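Lab handout 2 – Sorting in simulation
Instructor: Sudheer Varma. Grading: Gráinne Mac Mathúna.

Your gripper starts over the white table with its fingers open. The small colored parts go from the big box to the small one, and the score sheet does not care how elegant you were.
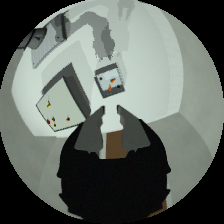

Run 30 trials per policy, same seed list as December. Teams that pick their own seeds tend to get wonderful results, and then they get me.

Approach from above the tray and slow down early. Parts near a wall are worth 2 points, mostly as consolation.
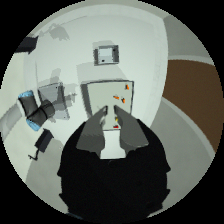
Log every miss, including the embarrassing ones – those are the useful ones. Reports due 3/29/24, out of 100.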